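Lurkimano > Around the House > Plastic Furniture > Cleaning and Small Repairs

How to Give a White Plastic Seat a Proper Going-Over

March 27, 2019 | Bülent Demirtaş

9 min read

I have a great soft spot for white plastic seats. You know the kind I mean, a plain flat top, four legs and nothing else to speak of, and once you own one you seem to end up with several. They stand under the washing line, they hold the plant that wants more light, they come indoors when there are more visitors than chairs, and they ask for so little that most of us never look at them until one morning the sun falls on the top and it is, well, grey. If yours has got to that stage, put the kettle on and set aside an afternoon. It is a pleasant job and you can do most of it with things you already have under the sink.

What follows works for stools and for chairs without arms. Chairs with arms can be done the same way, only they are more awkward to lay down.

What to get together

A washing-up bowl of warm water and a good squirt of washing-up liquid
Two soft cloths, and an old towel for drying
A washing-up brush, and an old toothbrush for the fiddly bits
Bicarbonate of soda
A few cotton buds
Wet-and-dry paper in 2,000 and 4,000 grit, if there are scratches you can't live with
Spare feet, if yours are worn

I buy my bicarb in the big Akyol tubs from the hardware shop in Gondport. Any brand will do. I mention it only because the tub has a lid that goes back on properly, and I've swept up enough white powder in my life.

Step 1. Cover the table and turn the seat over

Please don't do this on the floor! I did it on the floor for years, kneeling on the kitchen tiles, and I'd come away with a sore back and only half the dirt. Up on a table everything is at the right height. Put down something dark and wipeable first. A dark cover is a real help with white plastic, as the edges show up clearly against it and so does any white dust that comes off while you're rubbing.

Then tip the whole thing over, so that the seat lies to one side and the legs are up or out where you can get at them. One leg can come down and rest its foot on the cover. Don't worry about getting it to balance beautifully. Once it's over, turn it a little at a time until the part you want is facing you.
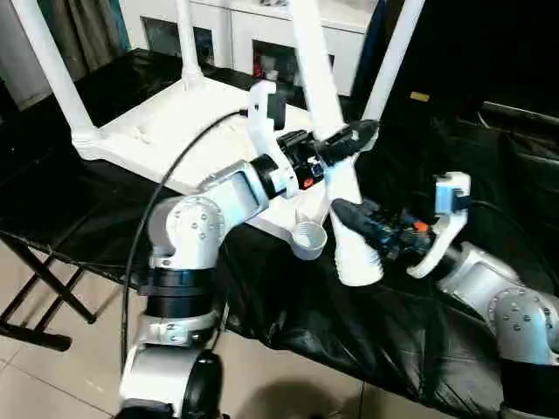

Step 2. Look before you wash

I know, I know, you want to get on with it. Give it two minutes all the same. Start with the places where the legs meet the seat, for that's where trouble begins if there is going to be any. Hold a leg near the joint and press it gently one way and then the other. On some seats the legs are moulded in one with the top and on others they push or screw into a socket, so it is worth finding out which kind you have before you start twisting anything. A push-in leg that has worked loose can often be eased out, wiped and pushed firmly home again.

Run your thumbnail round the joint as well. A scratch will feel like nothing much, but a crack catches the nail. If you find a crack where a leg joins, I'm sorry to say I'd stop using it for people altogether. It can still have a long and useful life under a fern. I have had letters from readers about glue, including a very thorough one from Yavuz Yalçınkaya that ran to several pages with drawings, and I still wouldn't sit on a glued leg.

Step 3. Wash the underside first

Work the soapy cloth over the underside and into the corners, then go back with the toothbrush wherever there are ribs or ledges. Spiders adore the underneath of a garden stool, so don't be put off by what you meet. Change the water when it goes murky. I usually get through two bowls on a seat that has spent the winter outdoors, and one on a seat that lives in the bathroom.

Legs are best done with the cloth wrapped right round, sliding from the seat towards the foot in one long stroke. Keep your other hand near the joint to steady it. If your legs are hollow tubes and the ends are open, try not to fill them with water, and if some does get in, stand the seat the right way up on an old towel for a while and let it drain out.

Step 4. See to the feet

Feet get the worst of it. They are dragged over patios and gravel and nobody thanks them. Clean round each one with a cotton bud dipped in the soapy water, and pick out any grit, for it will scratch a kitchen floor very quickly when the seat comes back indoors.

If a foot is a separate cap, see whether it still grips. A cap that slides off in your fingers wants replacing. Measure across the outside of the tube and take the measurement to the shop with you (or take the old cap, if you can be trusted not to lose it on the bus, which I can't). Mine are from Brusto and came in a bag at 70p the set. To fit one, keep the seat on its side, hold the leg close to where it joins the top, and push the cap on with the heel of your other hand, giving it a slight turn as it goes.

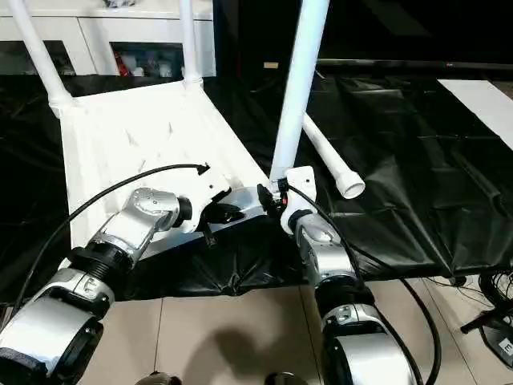 Go round all the legs in the same way and try not to replace just one. A single new foot among old worn ones can give you a wobble you didn't have before, and then you'll spend the evening folding bits of card to go under it. Change the whole set and keep the best of the old ones in a jar.

Step 5. The top, and those stubborn marks

Now for the bit everybody sees. Stand the seat up on its legs and wash the top as you did the rest. If it has a texture, or shallow ridges, or a little recess moulded into it, the cloth will skate straight over the dirt, so use the brush and go in small circles. For marks that won't shift, mix bicarbonate of soda with just enough water to make a paste, spread it on, leave it while you drink your tea, and rub it off with a damp cloth. Go gently on anything shiny and try a hidden patch first.

Scratches can be softened, though they seldom go completely. Wet the 2,000 paper, rub lightly, rinse, then do the same with the 4,000. On a textured top I would leave the paper in the drawer.

Step 6. Rinse and dry

Rinse everything with clean water and dry it with the towel, then leave it somewhere airy. I like to do all of mine in October, before they come in for the cold months, and again in early spring when the first warm day makes me want to drag the whole lot outside. If you stack yours, make sure they are dry right through before you do, and slip a sheet of newspaper between each one so they come apart again without a wrestling match.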